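Emska A4 document folder, dark green
Reviewed 2022-07-06

I bought this to replace a card folder that had split along the spine. I wanted something flat that would hold a few months of bills and letters and still slide into a drawer. The Emska cost 10 pounds from Fadham, postage included, and came in a plain envelope with no other packing.

The green is darker than it looked on the shop's website, closer to bottle green. I don't mind that. It lies flat on a desk when it has little in it, and the cover doesn't spring up at the corners as my old one did.
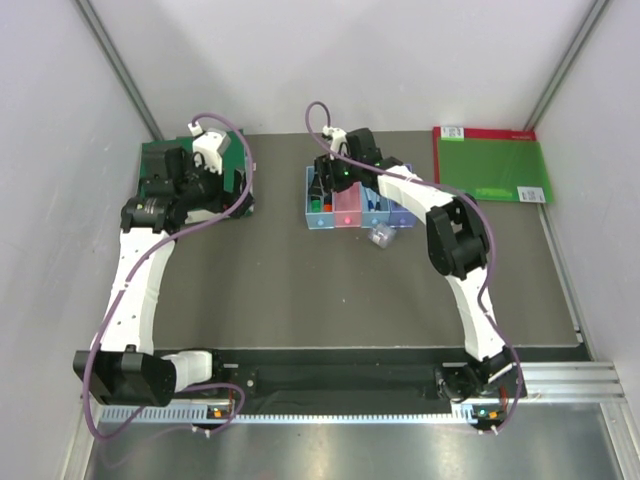
How many sheets does it hold?

I got 51 sheets of ordinary printer paper in before it began to bulge. It will take more, but then it won't stay closed without a rubber band, and the drawer catches on it. For a full year of paperwork you would need two.

The cover wipes clean with a damp cloth. Tea came off with no mark, biro did not. After roughly four weeks of daily use there is a faint crease near the fold and a scuff on the back, both from my bag — neither goes through.

I also looked at the Flivine, which has a popper and an inside pocket but is a good deal thicker. If you carry papers about in the rain, I'd get that one. Mine stays at home most days, so the thinner folder suits me better.

My only real complaint is the label. It's glued on firmly and left a sticky patch that took white spirit to shift. I'd buy it again at this price, and have ordered a second for the car documents.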